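Ticket: Sort task, right arm goes for the wrong bin after a wrist camera update
Project: Tramach
Opened by: Joelle Issa
Assigned to: Ghassan Matar
Status: Resolved, follow-up open
Opened: 16 September 2018

Joelle Issa wrote:
Since I merged the new wrist camera branch, the planner keeps choosing green as the target bin for blue blocks. Left arm is fine. Right arm picks beautifully (the new grasp code is so much nicer, thank you Hussam!) and then the place goal comes out one bin over. I ran 19 picks with the right arm and 11 had the wrong place goal. Head camera labels look right to me every time. Bins are blue, green, red from the left, same as in the config, and I'm using the single-block script, so it only plans one block at a time.
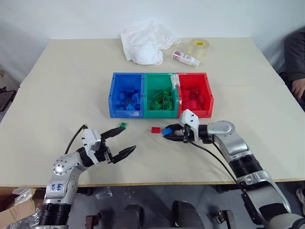

Steps to reproduce: start the Lumico perception node, start the planner with both wrist streams on, load the three-color task and run the right arm only. If I turn off the wrist streams, the place goals are correct but the grasps get sloppy again, so I'd love to keep them on.

Ghassan Matar wrote:
Great report, thanks. Can you attach the planner log with bin votes turned on? The flag is print_bin_votes. Also, which version of Trunow are you on? Bin tracking changed in February and the old message format still loads without complaining.

Joelle Issa wrote:
Newest Trunow, fresh build. Log excerpt:

head: bin=blue conf high
wrist_r: bin=green conf high
merged: bin=green (newest wins)
place goal: green

So the head camera has it and then the wrist camera talks the planner out of it. Kind of fun to finally see it in print!

Ghassan Matar wrote:
Yes! That "newest wins" line is the good stuff. The merge step doesn't look at how fast the arm was moving when the wrist frame came in. Please check two things for me:

1. Save the wrist frames that cast a vote, with joint velocities next to them.
2. Compare the frame timestamp to the pose timestamp.
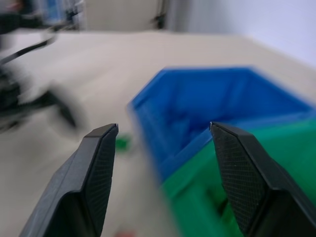 Hussam Jaber wrote:
Jumping in since I wrote the color part. The bin detector fits one box and takes the color with the most pixels inside it. With smear and two neighboring bins, the box can easily swallow both, and then green wins on area. The confidence only tells you how solid the color is. It knows nothing about blur, sorry! I can add a sharpness score this afternoon. One catch: the fingers stay crisp when everything else is streaky, so I have to mask them out first or the score will look great on terrible frames.

Joelle Issa wrote:
Oh, that explains my first try. I had a quick sharpness check in there yesterday and it passed every single frame. Timestamps: the pose is behind the frame by 3 ticks on the right arm, zero on the left. So there's a second bug hiding under the first one.

Ghassan Matar wrote:
The offset is from the Aoun driver. The right side still had the old buffer setting at 500, left was already changed. Fixed in the launch file, please pull.

Hussam Jaber wrote:
Pushed. Finger mask, sharpness score, and wrist votes are dropped while the arm is moving fast. The head camera keeps the bin identity unless a sharp wrist frame disagrees twice in a row.

Joelle Issa wrote:
Pulled both, rebuilt, ran the same 19 picks. Every place goal is right and the grasps are still lovely. I'm so happy with this. Closing the main issue.

Follow-up (Nabil Saab): add bin votes to the default log, and make Trunow reject the old message format at load. Hanan Tannous to review the merge step before the next release.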